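February, early, kettle just on

Slept with the windows open and woke to the magpies carrying on in Pillay Street, which I didn't mind at all, because it meant I had a good two hours before the heat came up and I'd promised myself I would finally get stuck into the fabric. It has been sitting in the hall cupboard since we moved to Warnside, in the two big striped bags and the old suitcase with the broken zip, and every time I go in there for a light bulb something slithers out onto my feet. So out it all came, every last bit, and I carried it through in armfuls.

I'd forgotten half of what I own! There was the navy drill I bought for trousers when I still thought I was going to make trousers, and the seersucker from Mum's, and a whole bundle of shirting that Hideaki Oshima gave me when he closed up his workroom, still tied with his good cotton tape. I sat down on the floor with that one for a while. He used to fold everything in thirds and then in half, with the edge always facing the same way, and I can still see him running the flat of his hand across it as though he was smoothing a bedspread. I've decided to fold his way from now on. It makes a neater stack than my way (my way being to roll it up and hope).

The florals took longest. I have far too many florals and I love every one of them. Trudy Sheehan says I buy flowered cotton the way other people buy biscuits, and I had nothing to say back to her because I was holding a piece at the time, with the shop sticker still on it. The trouble with them is that they've been squashed at the bottom of the suitcase for so long they've gone all crinkled, and I can't tell with some of them whether it's meant to be like that or whether it's just been sat on. I flattened and patted and flattened again and then gave in and went looking for the iron. 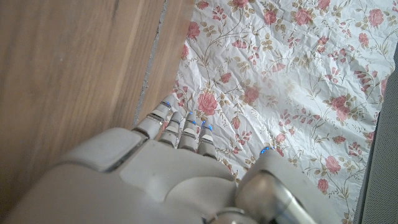
The iron was in the laundry behind the picnic rug, and while it was heating I rang Charmaine to ask if she still wanted anything for the cushions at the hall. She did, and she wanted it by the end of the month, and could she have something cheerful that wouldn't show the dirt. I put aside a decent length for her and then a second one in case she goes wrong with the cutting, and wrote CHARMAINE on a bit of paper and pinned it to the top. If I don't pin a name on, I take things back. I know what I'm like.

Had toast standing up. Then I did the measuring, which I'd been putting off, and wrote it all in the back of the green notebook so that next time I'm in town I'll have it with me and won't buy another metre and a half of something I already have. A metre and a half is no use to anybody. It's too much for a bag and not enough for a dress, unless the dress is for Precious Nkuna's little one, who is three now and needs hardly anything at all. I might make her a sundress with straps that tie on the shoulder. Precious said she's shot up since Christmas, so I'll leave a deep hem and let it down in winter if it lasts that long.

By eleven it was too warm to iron and I'd stopped being sensible about it. I was keeping scraps the size of a playing card. I made a rule that anything smaller than my hand had to go in the rag bag, and then broke it for a bit of yellow voile from the kitchen curtains in the old house, because that kitchen got the morning sun and I was happy in it. The voile is in the tin with the buttons.

Sibusiso Xaba came past at lunch to return the ladder and stood in the doorway looking rather alarmed. He asked whether I was opening a shop. I gave him a cold drink and a piece of fruit loaf and asked him if he'd have any use for the heavy canvas, for the boat, and he said he would, he'd been quoted 464 dollars for a new cover and had nearly fallen over. So off he went with the canvas under his arm, and that's the whole bottom shelf freed up. I felt quite light about it. He's going to bring me tomatoes.

What's left is folded Hideaki's way and back in the cupboard, darks at the bottom, florals where I can see them, with a lavender bag on each shelf. The lavender's old and doesn't smell of much but I like having it there. I still haven't touched the wool, or the patterns, or the box of zips, and I need to find somebody who wants fifteen pairs of curtain tiebacks in dusty pink.

Must remember: thread for the sundress, a new needle for the machine, ring Trudy about Thursday's lift or whatever day it's moved to now. Leftover fruit loaf for tea, and the door is staying open till the breeze comes in.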